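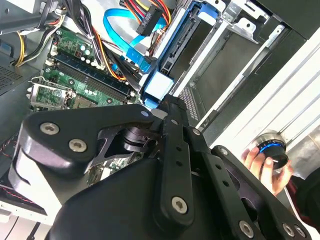 Open desktop computer case, interior components showing.

GRASWOOD COMMUNITY HALL ASSOCIATION
Minutes of the general meeting, February 23, 2019

Present: Hedvika Šťastný (chair), Radomír Halás, Janka Ďurica, Zuzana Ondrejka, Kvido Matoušek (minutes), and members as per the sign-in sheet, where legible.
Apologies: the Tóths, who are away until the weather improves.

1. Opening
The chair opened the meeting once the urn had stopped making its noise. The agenda was accepted with the kitchen moved up, as several people had come only for the kitchen.

2. Previous minutes
Accepted with one correction. Janka did not "storm out" of the last meeting. She left to move her car. The minute-taker regrets the error and notes that the door did close loudly.

3. Kitchen
Zuzana reported that the oven now heats on the left side only. The Rolldale ladies have been turning their trays halfway through and consider the matter solved. Zuzana does not. She has had one quote for repair, $476, from Inance, who will not come out before the road bans are on and would like somebody to clear the snow from the side door first.
Radomír asked whether a used oven might be found for less. Zuzana asked whether Radomír would be finding it. There was a pause.
Moved by Zuzana, seconded by Janka, that the quote be accepted. Carried. Radomír abstained and asked that his abstention be recorded as friendly.

4. Hall rental
The rate for a half day has been $45 for as long as anyone present can remember, and Hedvika can remember a good deal. Janka proposed raising it for groups from outside the district. Discussion followed on where the district ends. It was agreed that Rolldale is inside it, although one member wished to hear the argument for this again and was given it over coffee.
No motion was made. Janka will write to three neighbouring halls and ask what they charge, and bring the answers next time.

5. Stacking chairs
The hall owns 131 stacking chairs according to the insurance list. Kvido counted them in February and got 128, including the one holding open the furnace room. The missing 3 are believed to have gone to a wedding. Members who were at a wedding are asked to look in their garages.
Radomír pointed out that the blue chairs do not stack on the grey chairs, whatever people think, and that he is tired of coming in to a leaning tower. Kvido will put up a sign. The last sign was also put up by Kvido and is presently under a table leg.

6. Curling bonspiel supper
Chili or roast beef. The discussion ran longer than the one about the oven and was considerably better informed. With half an oven in mind, chili was chosen on a show of hands. Buns from the bakery, not homemade, after what Hedvika called "the year of the buns". Newer members may ask her about it privately.
Zuzana has the sign-up sheet for squares and pies. Please write what you are bringing as well as your name.

7. Parking lot
The grader has left a ridge across the lower entrance again. Hedvika has phoned the municipality and been told it is on the list. She asked to see the list. She will phone again.
Until then, use the upper entrance, and leave room beside the propane tank for the truck.

8. Other business
A pair of men's overshoes, good quality, left after the whist drive. They are behind the bar.
Janka asked if the thermostat could be left alone. General agreement, followed by a look at Radomír.

9. Adjournment
Moved by Radomír, who had his coat on. Next meeting at the call of the chair, with Janka bringing the rental figures and Zuzana the coffee.

Minutes taken by K. Matoušek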